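Khương (software)

Khương is a control and planning package for two-armed robots, used mainly for assembling and taking apart light household furniture. It was first written at Rerkbridge by a small group under Thắng Hoàng and is now maintained by Groltton. The current version is Khương 2.

Background

Early versions controlled each arm separately and passed messages between them when an object had to be shared. This worked for carrying boxes but was poor at fitting parts together, as one arm often pushed against the other. The present design treats both arms and the held object as one system.

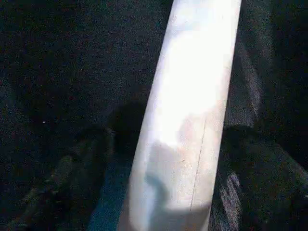
The perception module runs before any motion is planned. It takes views from the head and from each wrist and tries to match them to a parts file supplied by the user. Plain white parts are hard to match because bright light removes most of their surface detail, so the module gives more weight to outlines than to texture. If the views disagree, the part is marked as uncertain and the planner asks for another look.

Planning

The planner, called Cellari, breaks a job into short stages such as reach, grasp, align and release. Each stage has a start condition and an end condition, both stored in a text file that can be edited by hand. The standard library holds 17 stages. Users can add their own, but these are not covered by the Groltton test suite.

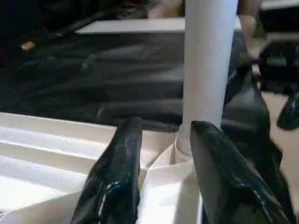 Wrist view of a white cylinder between two black gripper fingers.

Paths are searched for both arms at once. When the search fails, Cellari drops the least important limit on the list and tries again. Joint limits and the distance kept from people are never dropped. The order of the list is set when the software is installed.

Control

The control loop runs at 100 Hz on the arm computer. It follows the planned path but gives way when the measured force rises above a set level.

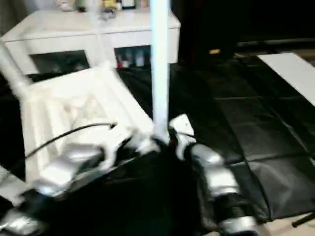

What happens if the link to the planner is lost?
The arms finish slowing down along the current path and then hold their position. The job has to be restarted by the operator from the last completed stage.

Logging and tools

Every job produces a log that can be replayed at any speed. The replay tool shows joint angles, forces and camera views on a shared timeline, and marks the point where each stage began. The public test set contains 2,849 logs. 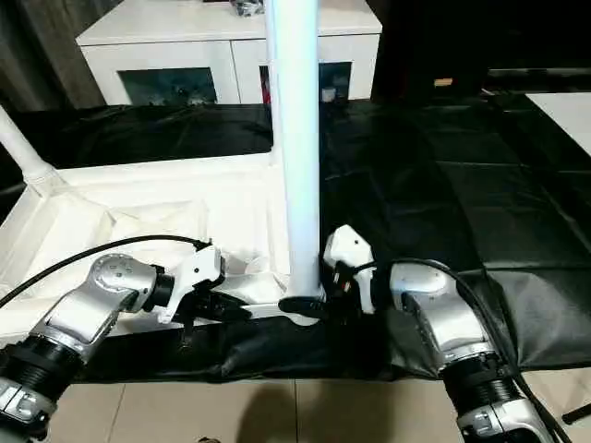 Alignment is the stage with the most settings. The user gives a target axis, a tolerance and the arm that should lead. In two-handed work the grippers may approach the same part from opposite sides, as with the thick white leg at the corner of the upturned frame, where the dark fingertips point towards each other with a gap between them. Cellari checks that gap against the width in the parts file before the fingers are allowed to close. The check was added in July, along with a separate force limit for each finger.

Known limits

Khương does not model cloth or loose sheeting, and cables are treated as part of the arm they are fixed to. Parts files must be written in millimetres.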